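How to compare two grippers in simulation before you spend any money

I've put off writing this one up because it grew a bit each time somebody asked me for it, but September is nearly here, the new people will be turning up, and Bernadette Jacquet has threatened to write it herself if I don't. So! If you've got two sets of fingers you like the look of and a budget for only one, this is how I go about choosing. It all happens on the computer, with a simulated arm over a simulated table, and you can do the whole lot in an evening if your machine isn't too ancient.

You'll need a simulator you're already comfortable with (please don't learn a new one at the same time, I did and it was miserable), a model of your arm, a model of each gripper, and some simple things to pick up. Ours were the Stelton fingers and the Golar fingers, both chunky parallel types, on the same arm model. The Movport controller settings stayed the same all the way through.

Step one: build a dull table

Keep it dull. A plain wooden top, a few open baskets with handles, some small cubes and a couple of bigger blocks. It's tempting to load in mugs and toy dinosaurs and all sorts, and then you spend the night wondering whether the gripper is bad or the dinosaur is. Small cubes are brilliant because they show up every bit of sloppiness in your finger positions, and baskets are brilliant because they have walls and handles to get in the way. 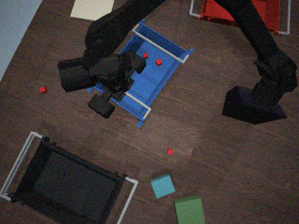 Small Hands Robotics Club — Gripper and Camera Group

I like red cubes on dark wood, and I'd suggest you pick something just as easy to spot. Have a few in a basket and a few out on the table, so you're testing two different jobs. Out on the open wood the fingers can come in from nearly any side. Inside a basket one finger may have to drop between the cube and the wall, and if your fingers are fat that's where the trouble starts. With the fingers spread wide you can easily end up with one over the basket and the other hanging outside it, and no amount of clever control will get you a cube from there.

Step two: fix your camera and leave it alone

Put the camera overhead, looking down, and save its position in a file. Then don't touch it. Romain Barbier and I once compared two whole batches of runs before we noticed that the camera had shifted in between, and we had to bin the lot. He still brings it up.

Turn on some image noise as well, if your simulator does it. A perfectly clean picture flatters everything. A speckly one is much nearer to what you'll get from a cheap camera in a dim room, and if you're planning to let software find the cubes for you, you want to know early whether it copes.

And look hard at what the arm itself hides! From above, the gripper sits between the camera and the very thing you're trying to see. A bulky wrist is worse than a slim one here, and it's a fair reason to mark a gripper down, even if it grips beautifully. I keep a column in my notes just for "couldn't see".

Step three: set your starting poses

Write down a starting pose for the arm and a starting layout for the objects, and save several of each. I use 5 layouts. Both grippers get every layout, from the same starting pose, with the same speed limits. If you let the simulator scatter things at random, save the random seed too, otherwise you can't go back and watch the odd one again (and you'll want to, the odd ones are the interesting ones).

If you have two arms in your setup, park the second one somewhere sensible and keep it in the same parking spot for every run. Lucyna Czerwiński prefers to take it out altogether for the first round. I leave it in, as I'd sooner find out about collisions now.

Step four: stack things

Do the easy layouts first and then try one where a basket sits inside or on top of another. It changes the heights, and heights are where my own scripts always fall over. If your approach height is measured from the table and the basket has gone up in the world, the fingers arrive too low and clout the rim. Measure from the thing you're reaching for and you'll save yourself a lot of swearing.

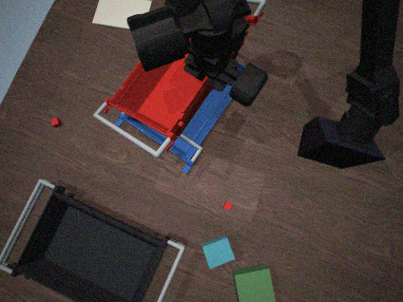
While you're at it, slow the last bit of the descent right down. I run the final approach at a crawl and watch the gap between each finger pad and whatever's nearest. The Stelton pads are rounded at the ends and tend to slide off a rim when they touch it. The Golar ones are squarer and catch, and once they've caught they drag the basket along with them, which looks very funny and ruins the run.

Check the shadows too, if you're using a vision system. A gripper low over a tray throws a dark patch into it, and our cube finder lost interest in anything underneath. Brightening the fill light a little sorted most of that out.

Step five: run the batch

Leave it going and have your tea. My last batch came to 1,762 attempts across both grippers, and 532 of those were ones I flagged to look at again by eye. Don't try to watch all of them, you'll go cross-eyed. I flag anything where a finger touched a wall, anything where the cube moved before the fingers closed, and anything that took far longer than its neighbours.

Make sure you save the joint positions along with the pictures. Pictures tell you that it went wrong, joint positions help with why. Valdemar Kárason has a neat little script that plots the finger gap against time, and a bad grasp has such an obvious wobble in it that you can pick them out from across the room.

Step six: score them

I keep the scoring simple. Every attempt gets a number from nothing up to 4:

0 — never got near it
1 — touched it, knocked it away
2 — closed on it, dropped it
3 — lifted it, put it down in the wrong place
4 — lifted it and put it where it was meant to go

Score open-table picks and basket picks separately. This matters loads. In our runs the Golar fingers came out ahead on the open table and well behind in the baskets, and if I'd lumped the two together I'd have called it a draw and probably bought the wrong one. We mostly work out of baskets, so Stelton it was.

A few things that caught me out

Friction values. The defaults in my simulator were very generous, and for the first few runs both grippers looked like geniuses. Drop the friction until things start slipping, then go up a touch.

Cube weight. Mine weighed nothing at all to begin with. Check yours.

Basket handles. They need proper collision shapes or the fingers will pass straight through them like ghosts. Sandrine Marchal spotted this one when I'd already written up a glowing set of results (thank you, Sandrine).

Finger spread. Set the maximum opening from the maker's drawing and don't trust the model file. One of ours opened a good deal wider on screen than the real fingers can.

The settings file and my scoring sheet are in the shared folder, under "Lebrun bench", which is what we call the table layout. Copy them before you change anything, please, and put your initials on the copy. If you get a different answer from mine with the same grippers I'd really like to see your layouts, so bring them along on a laptop and we'll run them side by side.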